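Planning and Paying for Hand-Held Grippers: Your Questions, Our Answers
Prunell Shared Equipment Pages
Last updated 12/09/2023

We love getting these questions, so please keep sending them! They come mostly from small labs and school programs putting together a first order for hand-held data collection, and a few come from the people who have to sign the order. Prices are in US dollars and are what we paid or were quoted, before shipping.

Do I need to buy a robot arm first?
No, and this is the part we get most excited about. You can start collecting demonstrations with hand-held grippers months before an arm shows up. We did it in that order and would do it again. What you do need is to know which arm you're planning for, so that the fingers in your hand match the fingers that will end up on the machine. Settle that on paper before you order anything.

What did your first setup cost?
Our first full order came to 3483 dollars. That covered two hand-held grippers, their cameras and mounts, a used laptop, storage drives, a folding table and a box of spare parts. It didn't cover anyone's time, and time turned out to be the bigger number by far. If your budget form has a line for labor, fill that one in first.

What does a single gripper run?
We set aside 900 dollars for each one, camera included. The Charvát kit we started with came in under that, with printed parts we had to put together ourselves. The Wavby unit arrives assembled and costs more, and for a group with no printer and no patient person with a hex key it's money well spent. We've used both and are fond of both.

Should I get one or two?
Two, if you can manage it at all. A gripper spends more time on the repair bench than you'd guess, and with one unit a loose screw ends your session. Buy two of the same model, please – mixed pairs mean two kinds of spare links, two kinds of pads and two calibration routines.

What should I set aside for spares?
We spend 139 dollars a quarter on wear parts, and most of it goes to finger pads and the tape or rubber that covers them. Pads are the part that touches everything, so they go first. Edges lift, fibers come loose, and grip starts to change a little from one week to the next. Bushings and screws last much longer, but order extras with your first shipment anyway, when the freight is already paid for.

How do I know when a pad covering is due?
We look at every pad before the first recording of the day. Slightly rough is fine. If an edge is peeling or a strand is hanging off a corner, write it in the log, and swap both sides together so the left and right match. Some groups trim the loose bits and carry on until the end of the week. We've done that too, and the log at least tells you later which sessions were recorded on worn pads.

Do I need to budget for objects?
Yes! Everybody forgets this line. Our first object list had 80 items on it, and a good half came from kitchens and closets at home. For the rest, thrift stores are wonderful. Look for a mix of finishes and shapes: shiny things, wrinkled foil, soft things, things with raised bits sticking out of them. Children's rain gear is a favorite of ours, with its bright color, curved toe and glossy surface that throws highlights all over the place.

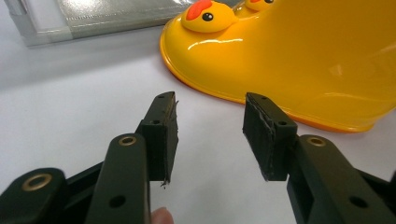

Keep a separate bin for objects you want to hold back for testing, and label it before anybody gets curious. Buying doubles of your most-used items is smart too, as stores drop designs without warning.

What about the table?
Plain and sturdy wins. Ours are white, and they show clutter right away, which helps people clear up between takes. Pay attention to the height, because whoever is holding the gripper will be doing it for a long stretch, and a table that's too low is hard on the wrists and back.

Is a service plan worth it?
For the arm, we think so. We took the Tronach plan for the first year and used it twice. For hand-held units we'd skip it and put the money into spare pads.

Who do I ask if my question isn't here?
Write to Danica Halás, who keeps the parts list and the order templates. Send your draft budget along if you have one, even a messy one. She'll mark it up and send it back, usually with a few links to cheaper screws.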